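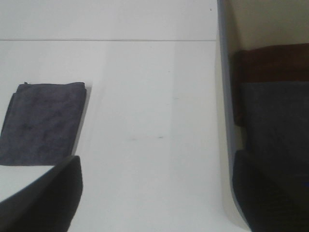

Fonau Towel Sorting Kit: Questions Before You Buy

Reviewed by Narendra Sengar. Updated 20 April 2025.

Does it fold laundry?
No. The sales page says "laundry automation," and I'd call that generous. The kit moves towels that are already folded. If you want folding, Zernholm sells a separate package, which I haven't tried and wouldn't buy on the strength of its demo video.

What do I get for $1325?
The arm, the two-finger gripper, a wrist camera and a license for 2 computers. The table and baskets are yours to find. The base version is $697, but it leaves out the camera, and I can't see what you would do with it then.

Can it handle other things made of cloth?
Fonau says "most household textiles." Ask them to define "most." A flat towel is an easy shape. A crumpled bundle with a strap hanging off it is a very different job.
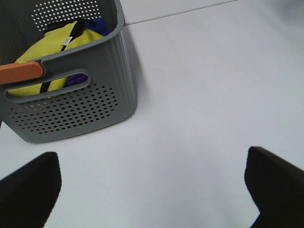
My advice is to send the support team a list of what you really own and get a yes or no for each item, in writing.

Does the basket matter?
The manual lists 11 approved models, then says any rigid basket "should" work. I'd stick to something with firm sides and an open top.

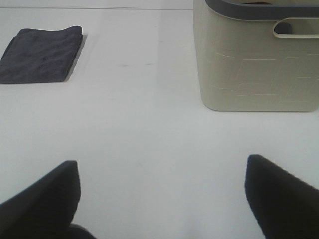 Folded gray cloth and beige basket, gripper open.

How long is the warranty?
One year on the arm. The finger pads count as wear parts and aren't covered.

Can I return it?
Yes, until the license is activated. Read that line twice, as setup asks you to activate on the first screen.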